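Cloth Folding and Table Wiping: Participants Wanted

Cudance is looking for adults to take part in a paid household task study at our Rolland site in August. The work is simple. You will fold, unfold and stack small cloths on a table, wipe the tabletop, and put things back where you found them. No experience is needed.

What you will do

Each session lasts 3 hours, including two breaks. You will work standing at a white table in a plain room with a wood floor. A staff member will read you the task, for example "fold the cloth in half twice and leave it near the edge," and you will do it the way you would at home. We are not looking for perfect corners. Most tasks take less than a minute and are repeated many times with different cloths: hand towels, dish towels, napkins and cleaning rags.

After each block you will fill out a short form about which cloths were easy to handle and which were not.

Who can apply

You must be 18 or older and able to stand for up to 45 minutes at a time. You need to be comfortable using both hands for repeated light work. Please tell us if you have a skin reaction to laundry detergent or to synthetic fabrics. Left-handed people are especially encouraged to apply. Employees of Woltel and people living in their household are not eligible.

Pay and schedule

We pay $104 per completed session. You may sign up for one or two sessions, but not on the same day. Sessions start at 9:00 a.m. and 1:30 p.m. If you leave early you will be paid for the hours you were present. Parking is free in the lot behind the building, and the room is on the ground floor.

What to wear

Short sleeves or sleeves that can be pushed up. Closed shoes with flat soles. Please take off rings and bracelets before the session. Lockers are provided.

How to apply

Fill out the form on the Cloltness sign-up page and enter study number 249. List the start times that work for you. We have 61 places and will fill them in the order applications are received. You will get an email either way. 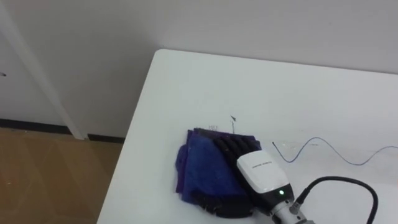
Photo: Cudance / Rolland site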